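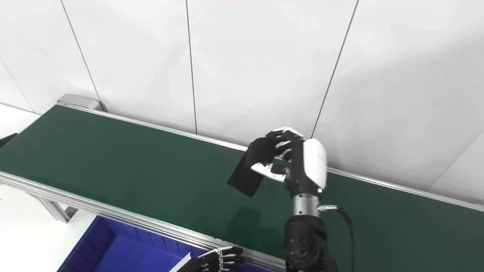

Attachment 1, head camera, right hand over the belt with the flat black item.

Ticket: Flat item picks, success rate does not match the offline result
Project: Lundari
Component: policy evaluation, belt station
Reported by: Toivo Honkanen
Priority: medium
Status: resolved, one follow-up open

Problem

The Lundari grasp policy does much worse on flat black items at the belt than the offline evaluation says it should. Offline, the model trained with the contact loss beats the baseline on every item class, flat items included. On the station it beats the baseline on boxes and pouches and loses to it on flat items. The draft results section currently claims an improvement on all classes, so this needs an answer before the section goes out for comments.

What happens: the hand comes down over the item, the thumb goes under, the fingers close on top, and the lift starts. In the bad trials the fingers keep adjusting after the lift has begun. The item slides in the grip or drops back on the belt. In the good trials the fingers settle first.

Setup

Policy checkpoint: Girkex, contact loss on, trained on 2000 demonstrations
Baseline: same data, same number of steps, contact loss off
Inference machine: the Omen desktop
Trial runner: Rautiainen, current main branch
Belt: stopped during the grasp, indexed between trials
Input: head camera plus joint positions for both arms

Steps to reproduce

1. Start the runner with the flat item list.
2. Load the Girkex checkpoint.
3. Run a block of 20 trials without resetting the policy server.
4. Compare the finger commands after lift start with the same part of the demonstrations.

Expected: finger commands level off before the wrist starts to rise.
Observed: they don't, in a large share of trials. The wrist trajectory looks normal.

Log

Thursday, 9:10
Reran the offline evaluation from a clean checkout to rule out a bad export. Same numbers as in the draft. The checkpoint hash on the Omen matches the one in the results folder. So it is the right model.

9:45
Checked the hand calibration. Zeroed all finger joints, ran the open and close sweep, compared with the stored sweep from March. No difference worth writing down. Thumb is fine too.

10:30
Looked at lighting first because the items are black and have hardly any texture. Ran one block with the overhead lights as usual and one with the side lamp on. The fingers misbehave in both. I also swapped the flat black items for flat light-colored ones and got the same late adjustment, a little less often. Lighting is not the main cause. It may still be a small part of it.

11:20
Went through the action logs. The policy outputs a chunk of future actions and the runner blends each new chunk into the old one. With the baseline, consecutive chunks agree closely around the moment of contact. With Girkex they disagree on the fingers: one chunk wants to close more, the next wants to hold. The blend ends up somewhere between the two, and the hand keeps moving.

My first thought was that the contact loss makes the model unsure about when contact happens, and this would be a real negative result for the method. Before writing that down I wanted to check the timing, as the offline evaluation never uses blended chunks. It scores each predicted chunk against the recorded one.

13:05
Timing is off. The runner stamps camera images when they reach the Omen, and it stamps joint positions when they are read on the arm controller. The two clocks had drifted apart. The joint positions the policy sees are newer than the image it sees. For the baseline this hardly matters, because it mostly follows the image. The contact loss pushes the model to use the joint positions near contact, so it gets hit harder by the mismatch.

13:40
Tested that idea offline. Took 700 held-out segments around first contact and shifted the joint positions against the images by the same offset as on the station. Girkex got clearly worse on flat items and slightly worse on pouches. Baseline barely moved. The disagreement between consecutive chunks also showed up, with the same close-hold pattern as in the live logs. That is good enough for me as a match.

14:15
Turned clock sync back on for the arm controller. It had been switched off when the network config was redone and had never been put back. Restarted the runner and checked the offset on both sides. Close to zero and stable.

14:30
First block after the fix. Fingers settle before the lift in most trials. Girkex is now ahead of the baseline on flat items, though by less than the offline evaluation suggests.

15:50
Finished the remaining blocks, order of checkpoints shuffled by the runner so I could not tell which one was loaded. Same outcome as the first block. Remaining failures are mostly of one kind: the item lies close to the rail, the thumb can't get under it, and the fingers push it along the belt. The baseline fails there in the same way, so I don't count it against the contact loss.

Cause

Unsynced clocks between the camera machine and the arm controller. The policy received images and joint positions from different moments. The model with the contact loss depends more on the joint positions near contact and was affected much more than the baseline.

Fix

Clock sync enabled on the arm controller and added to the startup script. The runner now refuses to start a block if the offset is over the limit in the config. It also writes the offset into every trial log, so older and newer runs can be told apart.

What this means for the results

All belt trials recorded between the network change and today have to be redone for both checkpoints. Box results are probably fine, but I would still rerun them so the table comes from one condition. The offline table stays as it is.

The sentence about improvement on all classes can stay once the reruns confirm it. I would add the shifted-input test as a short ablation - it shows what the contact loss makes the model pay attention to, and a reader who tries the method with a sloppy clock will run into the same thing we did. The sensitivity should be stated as a limitation.

I have not tested whether training with random time shifts would make the model less sensitive. It would mean retraining on all 2000 demonstrations, and I'd like to see the reruns first.

Open items

- Rerun all belt blocks, both checkpoints. Toivo.
- Add the offset field to the log reader, which currently skips unknown fields without a warning.
- Separate ticket for items lying against the rail. Needs a decision on whether those positions belong in the test set at all, given how few of them are in the training data.
- Random time shift training: parked until the reruns are in.

Linked: Lundari results draft, Rautiainen startup script change.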